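Trasine - Galería del kit de pinza Clidedeo

Clidedeo es el kit de manipulación de sobremesa de Trasine: pinza de dos dedos, cámara de muñeca, cámara fija y el software para grabar y reproducir tareas. En esta página reunimos material del kit trabajando con vajilla, la categoría por la que más nos preguntan.

Cámara de muñeca y, a continuación, cámara fija. En ambas vistas, dedos abiertos y un bol verde.

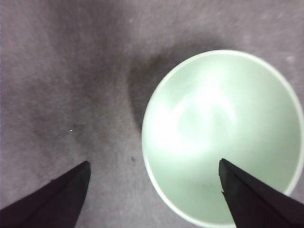
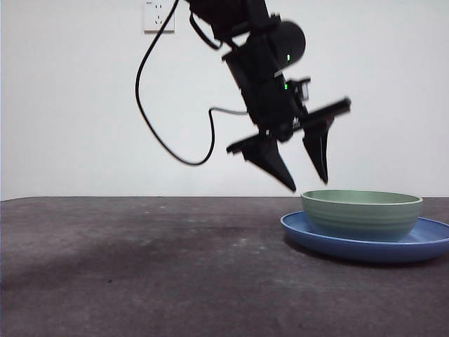
La vajilla entra en el paquete de tareas Bamthorpe, que se vende aparte o junto con el kit. Incluye 48 tareas de mesa y 2432 demostraciones ya revisadas, con las dos vistas sincronizadas. Se puede ampliar con grabaciones propias desde el mismo programa.

Los dedos son intercambiables. El juego de serie es el negro en cuña; hay otro más estrecho para piezas pequeñas, que se pide por separado. El cambio se hace con la llave suministrada y después conviene repetir la calibración, que tarda 7 minutos.

El brazo no está incluido. El kit se monta sobre los brazos de la lista de compatibilidad y, con el adaptador Nicholas, sobre modelos con brida antigua - consúltenos antes de pedirlo, hay dos versiones.

Plazo de entrega: 22 días laborables desde la confirmación del pedido. La puesta en marcha a distancia va incluida en el precio; la presencial se presupuesta según destino.

Los pedidos de mayo se sirven ya con la nueva funda para cables. Para clientes anteriores está disponible como recambio.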